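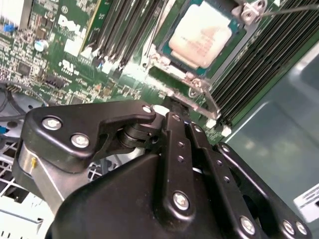

Section 7: Looking after the main board

Give yourself an unhurried half hour for this part, because getting to know the board inside your own computer is one of the great pleasures of the Ciren refurbishing course! Once you can find your way around one, the next comes much more quickly. Start with whatever is printed on it. On a green Dell board like this one, the maker's name is in large white letters, and it makes a very handy landmark: find the logo first, then look for the long black memory slots and the silver metal frame round the processor socket. Chassis differ, so turn the case until your view matches the drawing on sheet 3061 before you pick up a screwdriver.

Before you start

You will need the cross-head screwdriver from your Ciren kit, the wrist strap, the soft brush, a torch and a small dish for screws. A folded towel under the case protects the table and stops it sliding about.

CAUTION: Shut the computer down, switch off at the wall and pull out the mains lead. Hold the power button in for 30 seconds. Never open the power supply itself, even with the lead out.

7.1 Cleaning the board

1. Put on the wrist strap and clip it to bare metal on the case.

2. Shine the torch across the board from a low angle. Dust shows up beautifully this way, especially between the slots.

3. Brush gently towards the open side of the case. Keep the bristles light near the small parts, and go round the upright capacitors without leaning on them.

4. Lift the dust out with short puffs from the hand blower. If there is a fan nearby, hold its blades still with a finger while you do it.

5. Check each cable you can reach. Press home any plug that sits crooked, holding it by the plastic and never by the wires.

Note: Don't use a household vacuum cleaner on the board. The nozzle can build up static and may knock small parts.

7.2 Fitting the memory

Now for the really satisfying bit. Check the label on your memory against the list in your computer's own manual before opening the packet.

1. Open the latches on the slot you want to use. Some boards have a latch at each end, others at one end only.

2. Hold the module by its short edges and line up its notch with the ridge in the slot. If they don't meet, turn the module round.

3. Press down evenly with both thumbs. It takes more of a push than most people expect, and you should hear a lovely firm click as the latch closes.

4. Look along the slot from the side. The module should sit level from end to end.

CAUTION: Leave the processor socket closed throughout this section. Its contacts bend very easily. Processors are covered in Section 17.

7.3 First start

1. Count your screws back out of the dish and take off the strap.

2. Refit the side panel, plug in the mains lead and switch on.

3. If the computer beeps and shows nothing, switch off, unplug it and repeat 7.2 from step 1. A module that hasn't gone fully home is the usual culprit.

4. When it starts, open the system information page and write the memory total on your record card.

Tip from Lok-yiu Su, who tested these steps: put a dab of coloured tape beside the slot you filled. It's a great help when you come back to add more!

Spare brushes and record cards can be ordered with the form at the back of the guide.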